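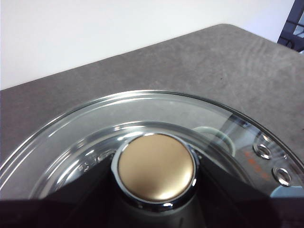
Drirnell Supporters Club, away section

So we lost our best winger to Vistora over the summer and I'm still sulking in September. I know, I know, the money was good! But he only got 13 starts for us after that hamstring trouble, and five of those were on the wrong side.
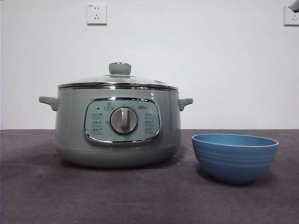 1 min read

Anyway, the new kid from Istex played the last 11 minutes against Tai on Cup night and I was on my feet for most of them. He just runs at people (remember when we did that?). The gate was 582, with around 50 of us squeezed in behind the far goal, and you'd have thought it was 800 from the noise. Start him next time, please. My voice should be back by then.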